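Plasel Artificial Flowers, Two Bunches: A Review

I kill plants. Marleny Valderrama, who has the desk nearest mine, once gave me a cactus and asked for it back within the month, on humanitarian grounds. So when the budget for office cheer came through at 40 dollars, I spent it on flowers that arrived dead and intend to stay that way.

I bought two bunches from Plasel, the red tulips and the white-and-lavender filler spray, and put them in vases we already had. They have been up since July, which is longer than any living thing in my care.

Out of the box

Both bunches come folded flat and smelling like a new shower curtain. The instructions suggest you "awaken" the stems by bending them. I awakened mine for 13 minutes while on a call about invoices, and the call was no worse for it. Leave them by an open window overnight if your coworkers have noses.

In the vase

The tulips went into the tall pink glass and the spray into the clear one with the fat faceted bottom. The pink vase was the better decision. When daylight gets into it the base glows and drops a bit of pink on the gray tabletop, and I have been complimented on this as though I had arranged the sun.
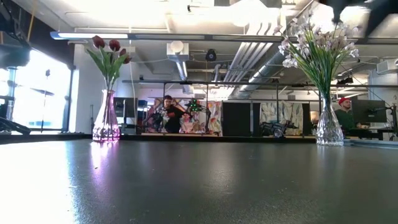
What I like

The tulips are a proper dark crimson and the blooms stay closed, so you never get that gaping, end-of-the-week look real ones have. The leaves are broad and point outward with some confidence. From the doorway, they pass. Sotiris Alexiou topped up the water for two weeks before anyone told him there shouldn't be any.

What I don't

The spray is greedy. It fans out well past its vase and the long grassy bits go wherever they please. Clear glass also does it no favors, as you can see the stems right through it. If I bought it again I'd use something opaque. Dust is the other problem: a cool hair dryer gets most of it off the tulips, but the little blossoms hang on to theirs.

Verdict

Tulips, four stars. Spray, three, or three and a half if your table is wide. Marleny still won't return the cactus.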